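Notes from Dellurholm, typed up November 22, 2022. Talked to Xolani Potgieter for most of an afternoon about grippers, mostly standing up. Cleaned up the quotes a bit. Not the swearing, there wasn't much.

First thing he does is move a coffee off the controller. Second thing is tell me the Inskip fingers are a disappointment.

"Not bad," he says. "Just, I paid for more than I got. The jaw is stiff, the repeatability is great, and then you ask it to pick up something soft and it acts like it's picking up a brick."

Potgieter runs the bench at Plutholm, where they do pick and place trials for small warehouses. Two engineers, one and a half arms (the half is in pieces on a shelf, waiting on a joint). Since August he's been putting two grippers through the same set of objects. One is the Inskip, a parallel jaw. The other is the Mosden, angled fingers, pivots at the side, slower, cheaper, louder. Same arm, same controller, same wrist camera on both.

How many picks so far?

"457 on the Mosden. Inskip has more, it got a head start. The plan says 1000 each. We'll get there, or we'll get to a number where Arash stops arguing."

Arash is Arash Golestani, who writes the grasp code and who is, at this point, across the room with headphones on. We'll get to him.

I ask why groceries. Potgieter shrugs. Customers send groceries. He used to test on machined blocks and the numbers were lovely and then the first real tote came in and everything fell apart. "A block doesn't crumple. A block doesn't have a shiny face and a dull face. I got very good at picking up blocks."

So now it's boxes, bags, small round things. The box is the easy one, supposedly. Flat sides, known width. Except it lies at whatever angle it lies at, and if the wrist comes in a few degrees off, one finger lands early and shoves it. The Inskip shoves hard. The Mosden gives a little, so the box sort of turns to meet it.

"That's the thing I didn't expect to like. It's slop, basically. Mechanical slop. But it's useful slop."

And chip bags?

Long breath. "Chip bags are why I have gray hair."

The trouble is height, he says. A bag has no top. It has a lot of little tops. The depth reading jumps all over the wrinkles, the plastic throws highlights back at the lens, and the planner picks whichever bump it likes best that second. Then the fingers close on a fold and either you get a nice pinch or you get air. 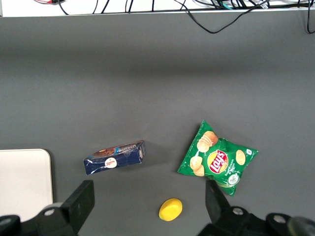 *Wrist camera view, box, chips and the small yellow one between the fingers.*

He pulls that view up on the monitor while we talk and taps the shiny bits on the green bag. "See, white. That's no information. Camera thinks it knows something there and it doesn't."

I ask about the yellow thing. He calls it the lemon. It's the size check, smooth all over, nothing to grab by a corner, and it's where the two grippers split the most. Inskip pads are flat, so on anything rounded they touch at one spot each side and it can squirt out forward. He says he's chased it across the floor more than once. The Mosden fingers come in at an angle, they get under the widest part a bit better. Not always. He won't give me a percentage yet.

"I'll give you a percentage when both columns are full. Otherwise somebody puts it in a slide."

Fair.

Golestani comes over around here, headphones on neck. His position, stated quickly and more than once, is that the gripper is the wrong thing to be comparing. He wants to talk about the camera. Specifically where it's mounted.

"Everything Xolani says about the Mosden being forgiving is true, but half the misses are mine," he says. "At the wrist you see the fingers in every picture. Great for the last few inches. You know exactly where the tips are against the object. But the finger covers stuff. If it's sitting over the corner of the bag I can't plan on that corner, so I plan on something worse."

His fix is a second camera overhead. They tried it for 7 days. It helped on bags, did nothing much for boxes, and added a delay between look and move that drove Potgieter up the wall.

"It was 600 milliseconds," says Potgieter.

"Almost 600," says Golestani.

"It felt like lunch."

They go back and forth. What I get out of it: with one wrist camera, you want the arm to stop high, take a look with the fingers wide, then commit. With two, you can look while moving but you're paying for it in calibration, every time someone bumps the overhead mount. Which had happened twice. Golestani says once.

Controller talk next, and here I lost some of it, my notes just say FORCE LIMIT and an arrow. The gist is that the Inskip has proper force control and the Mosden has what Potgieter calls "a vibe." You set a current limit, it closes till it hits that, done. For a box that's fine. For chips you're guessing between dropping it and making crumbs.

Do you count crumbs as a fail?

"The customer does. So yes."

They log it as a seperate code now, picked but damaged. He wishes he'd done that from the beginning, the early Inskip runs only say picked or not picked and he can't go back and ask the bag.

Would he buy the Inskip again? He thinks for a while. For boxes all day, same size, yes tomorrow. For a mixed table he'd take the Mosden and spend the difference on better finger pads. He's got a softer set coming, no date on them. Golestani would spend the difference on lighting. Wants a big diffuse panel over the table, thinks that alone would kill most of the highlight problem, has priced it already.

"He priced it in August," says Potgieter.

"It's gone up," says Golestani.

Asked what he'd tell a shop starting out with this. Potgieter: use the ugly objects first. Write down the pad wear, he didn't and had to throw out a batch of runs when he realised the left pad was half gone. Golestani: save every image, even the boring ones, disks are cheap.

They had another run to start and the arm was already homing, so I moved my bag off the floor and let them get on with it. Pad results whenever the pads show up, Potgieter says he'll email.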